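Wednesday, evening

Rained until lunch and then stopped, so I walked to Fornwood the long way, over the bridge and along the back of the allotments. The path is still soft where the contractors drove over it. I had on the old boots and was glad of it. Two herons in the flooded field, standing well apart.

I had meant to go to the library first but it shuts at one now, and I got there at ten past. The book is only three days over. I put it through the flap.

The bread came out flat again. This is the third week. I have changed the flour, I have changed the tin, and I have moved the bowl from the windowsill to the shelf over the boiler. I think the starter is weak. It smells right and it bubbles, but it doesn't climb the jar as it did in the summer. Tonight I threw half of it out and fed the rest with rye, a full spoon more than usual, and I will leave it until tomorrow night before I touch it. If that fails I will buy a sachet of yeast and stop thinking about it.

The loaf itself was edible. Toasted, with marmalade, it was quite good. The crumb was tight and a bit grey, and the crust took some sawing. 800 grams of dough and it made a thing the height of a paperback.

Letter from Plalter about the water meter. They want to fit it in the cupboard under the stairs, which means emptying the cupboard. I started on that after tea and got as far as the first shelf. Paint tins, mostly, and the curtain rail from the old flat. I found the good torch, with the batteries leaking in it. I cleaned the contacts with vinegar and it works. Four bags for the tip, one for the charity shop, and a box of things I put straight back because I could not decide. 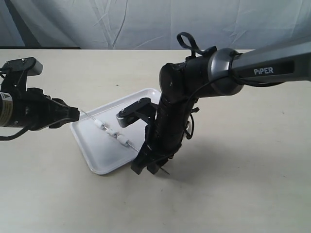
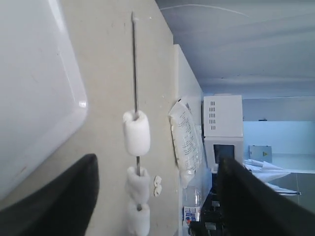
White tabletop and backdrop, then the foam pieces on their rod.

The bulbs are late going in. I bought 60 in September, mixed narcissi and some small blue ones, and they have been in the shed in their paper bags ever since. Looked at them this afternoon before the light went. A few have gone soft and I threw those on the heap. The rest are firm and some are already showing a green nose, so they will have to go in at the weekend whatever the weather does. Front border first, then whatever is left goes under the apple tree. I should have done it in October.

The apple tree needs looking at too. There is a branch rubbing on the fence and the bark has worn through on one side. I will wait until it is fully bare and take it off then.

Went to the choir after supper. We are doing the Fawzy setting for the December concert and the second page is still a mess. The altos come in early, every time, and then the rest of us slow down to let them off. I sang the wrong verse myself at one point and carried on to the end of the line – no use stopping. The hall was cold and the piano is out at the top. Home by half past nine.

Paid the oil bill, which was more than last year. I have turned the thermostat down a notch and put the thick blanket on the bed. I have also ordered a draught strip for the back door from Plovance, after reading the reviews for far too long. It should come on Friday, and I have left a note for the postman to put it in the porch.

Knees not bad today considering the walk. Read two chapters and could not tell you what was in the second. Bed now. Must remember to ring about the boiler service in the morning, before they get busy, and to take the bins round.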